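Lost Textiles and Station Tiles: notes on the collection

Version of 2021-09-13. Maintained by Lingyun Zeng and Prasetyo Kwok, in the hours when neither of us is supposed to be doing something else.

What this is

A collection of photographs and written notes about interior wall tile in public and semi-public rooms: lobbies, corridors, stairwells, the bit by the vending machines that has no name. It started as a folder called "tiles" on Lingyun's desktop. It then became a folder called "tiles2", and at that point Prasetyo Kwok suggested we write a README.

The collection holds 175 entries from 19 buildings. An entry is one photograph plus one text file. The text file is usually better.

The title mentions lost textiles because a good many of our walls have something soft on the floor in front of them. Coats, bags, the odd scarf. We used to leave these entries out. Then we noticed we were leaving out most of the interesting corners, so we gave them a field of their own.

What's in a text file

Each one is plain text with one field per line.

site: the building's short name. Zendum, Finico and Jang are office buildings. Amari is a former swimming school, and it shows.

surface: wall, pillar, floor, stair riser, counter front, or other. Please don't use other. Davoud Hassanpour used other for an entire basement and we are still sorting it out.

color: an everyday word. Red is fine. Dark red is fine. Oxblood, merlot and "the color of my uncle's Buick" have all been submitted and all been changed to dark red.

finish: glossy, matte, or unsure. Use unsure when the light is poor. Wet tile looks glossy, and so does recently mopped tile, and a photograph won't tell you which you've got.

grout: light, dark, matching, or missing.

soft_items: yes, no, or maybe. See the section on maybe.

notes: anything else, up to 100 words. This limit was introduced in August, after Amirul Ginting's essay on bullnose edging.

Where two tiles meet

Most of the collection's value, if it has any, is in the joins. Anyone can photograph the middle of a wall. What we like is the place where one decision ran out and another one took over, preferably with a different supplier.

The usual pattern is big pale tile on the flat walls and small colored tile on whatever sticks out. Large tiles go up fast and small ones bend to fit, so the pillars get all the personality. Fill in the surface line for the more prominent of the two and mention its neighbor in the notes. Corners deserve a mention too: check whether the narrow side of a pillar carries the same size of tile as the wide one. When it doesn't, say so.

The entry we send to new contributors has a dark red pillar with small square tiles on its wider face, smaller ones edging the narrow side, and light grout throughout. Large white tile takes over at the corner. It is filed as pillar, dark red, glossy, light, maybe. 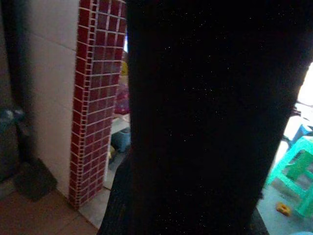 On "maybe"

The soft_items field was meant to be yes or no. It lasted 2 entries.

The trouble is that a folded bag and a heap of dark cloth look very much alike in shadow at the foot of a white wall. Prasetyo Yeoh votes bag, as a matter of temperament. Lingyun votes cloth. Use maybe whenever you would have to walk over and prod the thing to be certain, and don't walk over and prod the thing. It isn't ours.

Dark fabric close to the lens counts as well. If lint is visible on it, put "lint" in the notes. We have been asked whether this is a serious instruction and it is. Pale specks on black cloth have been mistaken for chipped glaze by over half the people who have helped us check entries, including both maintainers.

Known problems

Poor light. Many entries are dim on one side or all over. We haven't brightened anything. Cream, white and light gray are hard to tell apart in the dim ones, so treat all pale colors in this collection as one color with moods.

Rounded gray things. These turn up at the edges of rooms and are generally logged as "bin?" with the question mark. Leave the question mark in.

Uneven coverage. Jang has far more entries than it deserves. Its lobby is warm and has seating.

No measurements. Small and large mean small and large compared with the other tile in the same entry. A small tile at Amari might be a large one at Finico. Davoud offered to go around with a tape measure, and we have asked him to finish the basement first.

Adding an entry

Copy template.txt and fill in every line, even if the answer is unsure. Name it with the site, a hyphen and the next free number. Don't renumber old entries to close a gap — the gaps are where we took things out, and the notes still refer to them.

Send it to Lingyun. Questions about grout go to Prasetyo Kwok, who has opinions and would like to be asked.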